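The Gruvstead Folding Desk, After a Winter of Daily Use

I have been writing at a desk that folds flat against the wall since October, and I like it so much that I have started showing it to people who only came over for dinner. It's the Gruvstead, the middle one of the three sizes Rawat sells, in the pale finish. I bought it with my own money from the Dudham showroom, after trying it out in the store for far longer than is polite.

Some background first. My apartment has one room that does everything. For years I worked at the kitchen counter on a stool, and my back let me know about it every evening. A regular desk would have eaten the only free wall I have. What I wanted was something I could fold away at six o'clock and forget about until morning, and I had more or less decided it didn't exist at a price I could pay.

Setup

The box is heavy. Get help with the stairs! Once it was inside, the whole job took me a little over an hour, and most of that was spent hunting for studs. The wall rail goes up first, then the two arms, then the top slides on and locks with a pair of pins. There are 12 screws and every one of them fit, which made me happier than it should have. The paper instructions are drawings only, and step 8 shows the left arm upside down. I put it on that way, took it off, and put it on again. If your arm won't swing, that's your problem right there.

Daily use

Folding it takes one hand. You lift the front, push a lever under the right side, and the top comes down slowly against the wall – no slam, no pinched fingers. I do this every single evening and the lever still feels as tight as it did the first week.

With the top out, it's steady enough for a heavy monitor. I lean on my elbows when I read and it doesn't dip. I also type pretty hard, and the screen barely moves. My old stool-and-counter setup shook more than this, and that was a slab of stone.

The depth surprised me in a good way. I measured 38 inches of usable width between the arms, and there's room behind the keyboard for a lamp and a mug. Taller people may want to mount the rail a bit higher than the drawings show. I moved mine up by the width of my hand and it made a real difference to my shoulders.

The finish is easy to live with. Coffee wipes right off, even when I find it the next morning. Pen takes a damp cloth and some patience. I did leave one pale ring with a hot pan (my own fault, it was a long lunch), and it has faded to the point where I have to look for it.

What I'd change

The cable clips are weak. They're little plastic hooks that press into the underside, and two of mine popped out within a month. I replaced them with stick-on ones from Flillow, the hardware place near me, and haven't thought about them since. I'd also love a thin lip along the front so that pencils stay put when I bump the top with my knee.

And of course, a folding desk means you have to clear it before you fold it. Some people will hate that. I thought I would too, and it has turned into my favorite part of the day. Everything goes in one tray, the tray goes on the shelf, and the room is a living room again. I'm much tidier than I was last fall, and I can't take any credit for it.

Who it's for

If you have a spare room, buy a big solid desk and enjoy it. If you live in a small place and work from home more than a couple of days a week, I'd put this near the top of the list. It costs more than the cheap folding tables, and I'd still pay it again. The larger size might be tempting, but check your wall first, because the rail is wider than the top by a few inches on each side.

One last thing, for anyone who asked about the smaller size: I only used it in the showroom, where it felt every bit as solid, but it's too shallow for a monitor and a keyboard together.

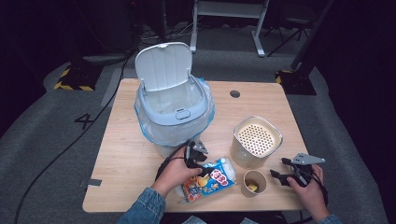

Cords are the one thing I'd plan before you pick any desk, folding or not. The Gruvstead has no opening in the top, so everything runs over the back edge, and that's where those weak clips let you down. A round hole through the wood, like the dark one near the little white and light blue trash can, would fix most of it, and I'd happily give up a bit of work space to have one. Until Rawat adds it, I run a single power strip along the rail and plug everything into that. It's been fine all winter, and the laptop charger has finally stopped sliding down behind the radiator.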